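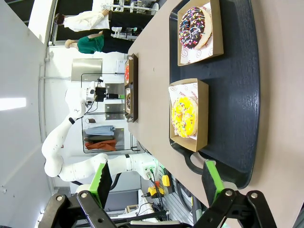 Morning tea, two of the doughnuts on the big dark tray

Re: [Odum-list] Which route for the June long weekend?

Hi all,

Sorry for the slow reply, I've been out of range most of the week and came home to a very full inbox. Anyway, the ride.

On Jan 27, 2018, a list member wrote:
> I'm still not sold on going out through Carkar. The
> gravel past the silos was awful last year and I spent
> most of the Sunday walking. Is there any reason we
> can't do the Bai loop instead? It's longer but it's
> sealed nearly the whole way, and there's a pub.
>
> Also can someone please confirm the distance for day
> two? The old cue sheet says 85 km and my GPS file
> says a fair bit more.

Righto, distance first. The 85 is right if you take the river road out of Danska. If you follow the file that's on the website you go up over the back of the hill to the lookout and down again, and that's where your extra comes from (plus a good whack of climbing, which my knees remember very well). I put that file up two years ago and meant to replace it. Will do it this arvo, promise.

As for Carkar, I drove out there over Christmas with the dog and had a proper look. The bit past the silos has been graded and it's miles better than it was. Still corrugated on the bend before the bridge, so I wouldn't want to do it on 23s, but anyone on 32s or wider would be fine. The bridge itself has new planks and you can ride it now - no more clomping across in cleats.

I do like the Bai loop, and I know the pub is a big part of the appeal! My trouble with it is the highway. There's a stretch with no shoulder at all and the grain trucks come through there at a fair clip, and on a long weekend you'd have all the caravans as well. I rode it with 3 others in spring and we were all pretty rattled by the time we turned off. If somebody knows a back way around that section I'd change my vote in a heartbeat.

Camping: the Danska showground is still the cheapest and the showers are hot, but they want to know by the end of April if it's a group. There are four powered sites by the shed, the rest is grass. The motel has rooms if you'd sooner not sleep on the ground in June, and having scraped ice off my fly last year I won't judge you. Ring them, don't email.

The train is the other thing. The morning service only takes a handful of bikes and you have to book them separately from your seat. I got caught out by that and ended up riding to the next station in the dark looking for someone who'd let me on.

Oh, and has anyone got a spare cargo trailer hitch, the older style with the pin? Mine's cracked. Locker 653 at the clubrooms if you're dropping it off, it isn't locked.

I'll hold off booking anything until I hear back about the trucks.

Cheers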